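How people tell a story again after a week
News from the Narrative and Memory reading group

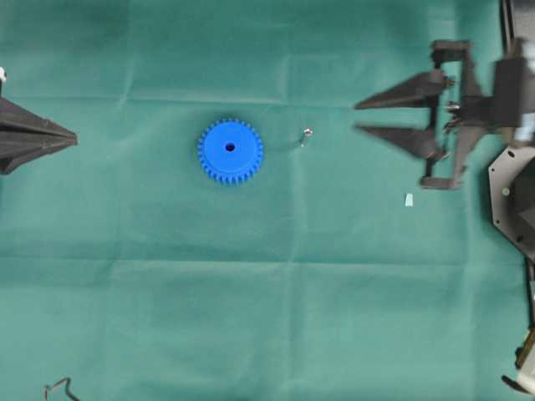 In March our group finished the first part of the retelling study, and I promised Birgit Harms a short report for the newsletter. We wanted to know which parts of a short story stay in a reader's memory, and in which order they come back. Many models of story understanding say that events with many causal links are remembered better than events with few. This is well supported for folk tales and for simple stories made for experiments. We were less sure about stories of work, where a person does a long task and most steps are small. A blue gear and a small metal screw or pin lying on a green cloth can be mentioned in one sentence, and the reader has no reason to keep them in mind until somebody in the story needs them. We call such things "waiting objects," and they became the center of our study.

Verena Danzer wrote the stories. There are three of them, and each has a long and a short version. The longest is almost 2,000 words. In the first one a woman called Flevis repairs a clock for her neighbor. In the second one two brothers try to open the lock of a canal. The third takes place in a town named Drosach, where a baker has lost the recipe of his father. In every story one object is introduced early, then left alone, and then used near the end. In the other version the same object is introduced but never used.

We had 77 readers. They read one story on the screen, answered some easy questions, and came back one week later to tell the story again in their own words. Ludger Ostermann and I marked all the retellings by hand. It was slower work than I expected, especially for those readers who mixed the order of the events but kept all the causes correct. We had to discuss if a sentence like "he already had the key" should be marked as one event or as two. In the end we marked it as one event with a note.

The main result is clear for the clock story and the baker story. When the object was used at the end, readers put it back in the beginning of their retelling, often with the right place and the right person. When it was not used, most of them left it out. The canal story is different. There the readers mentioned the object in both versions, and we do not agree about the reason. Ludger thinks the brothers talk too much about it. I think it is the position, as it comes directly after the first argument.

We also tried a simple computer model, written by Leilani Kincaid, which gives each event a score from its links to the other events. It predicts the remembered events well, but it is weak for objects. Leilani is now adding a separate score for objects, with a slower loss over time. She will show it at our next meeting, at 3 in the afternoon in the Hinrichs room.

Carleen Mahuika is looking for readers for the second part, which uses spoken stories of 400 words. If you teach a class and can spare half an hour, please write to her. The stories and our marking guide are in the shared folder, under the name Burko.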